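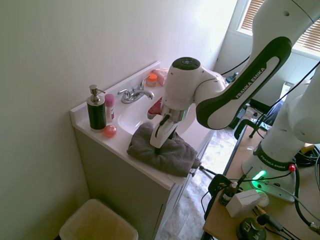 Section 4: Building your first trip in Jedine

By now you should have Jedine on your phone, an account with a password you can remember, and (we hope) a cup of something nice beside you, as planning a trip is one of the great pleasures of taking one and we'd hate for you to rush it. The steps below take you from an empty trip to a finished day-by-day plan that works with no signal at all. We'll use a short rail and ferry trip from Bridum to Skerketa as we go, but feel free to follow along with your own.

4.1 Starting the trip

1. Open Jedine and tap the plus sign at the bottom of the Trips page.

2. Type a name for the trip. Anything you like will do, and you can change it later as often as you please. We called ours "Skerketa in May."

3. Choose your first and last day. If you don't have firm dates yet, tap Loose Dates and pick just a month. Jedine will number the days for you — Day 1, Day 2 and so on — and swap in the real dates once you've settled on them.

4. Set your home time zone. Your phone will suggest one, but do look at it before you tap Accept, especially if you're filling this in while already away from home.

Note: Loose Dates trips can't hold ticket reminders. You'll see a little gray bell next to each ticket until real dates are added, and it turns blue afterward.

4.2 Adding places and getting between them

5. Tap Add Place and start typing. For our trip we entered Bridum first, then Kakakhel, where the ferry leaves, and finally Skerketa. Small harbors sometimes share a name with a bigger town inland, so check the pin on the map before you save.

6. Press and hold a place to drag it up or down the list. The travel legs between places rearrange themselves to match, which is rather fun to watch the first few times.

7. Tap the thin line between two places to choose how you'll get there: train, bus, ferry, car or on foot. If you already have tickets, type in the departure and arrival exactly as printed, in local time. Jedine does the time zone arithmetic for you.

8. Give yourself a cushion. Under each leg there's a setting called Breathing Room, which starts at 30 minutes. You can make it longer for ferries, or for any connection where you know you'll want to wander off and find a pastry.
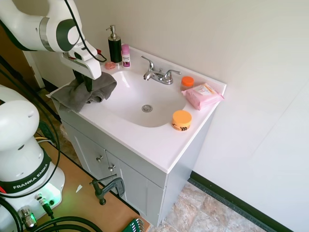 Alžběta Kolář wrote to tell us that she sets Breathing Room to 70 minutes for every boat she takes, and that she wishes she'd done it before her Thursday crossing from Kakakhel, when her train pulled in just in time for her to wave the ferry goodbye. She also asked us to mention that the setting can be different for each leg, and we're very happy to do so.

Caution: Breathing Room only warns you about tight connections. It doesn't change your tickets or hold a seat, and it can't see a delay that your carrier hasn't posted.

4.3 Saving your trip for offline use

Please do this part at home or at your hotel, on a good Wi-Fi connection, the evening before you leave. Maps are large files, and station Wi-Fi has a way of wandering off halfway through.

9. Open your trip and tap the small arrow at the top right.

10. Choose what to save. Plan Only keeps your times, addresses and notes. Plan and Maps adds the street maps for every place on your list. You'll need 500 MB of free space on your phone for the second choice.

11. Leave the app open until the arrow becomes a check mark. If your screen goes dark partway through, just wake it up and tap Resume — you won't lose what has already been saved.
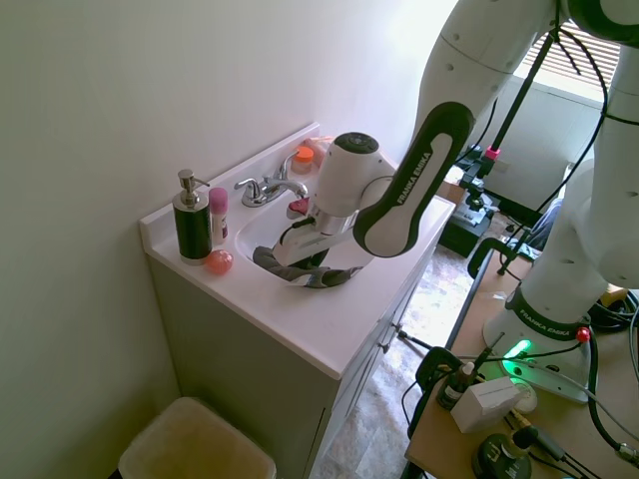

Can I still change my plan once it's been saved offline?
Any change you make without a signal is kept on your phone and sent to your account the next time you're connected. New places will show up as a name and a plain pin until then, with the street map filled in later.

4.4 Sharing with the people coming along

12. Tap Travelers, then Invite, and send the link by text or email. Your companions don't need an account to read the plan, only to change it.

13. Decide who may edit. We suggest two editors at most on a family trip. With more, you may open your plan one morning and find that lunch has moved to another town.

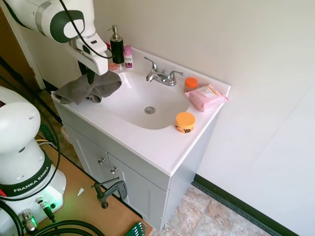

14. Turn on Change Alerts if you'd like a message whenever somebody edits a shared day. They arrive in one batch at the end of the day unless you choose Right Away.

Note: Removing a traveler stops their link from working, but a copy they've already saved offline will stay on their phone until they delete it.

When your trip shows a check mark and everyone's name appears under Travelers, you're ready for Section 5, where we add tickets and hotel bookings.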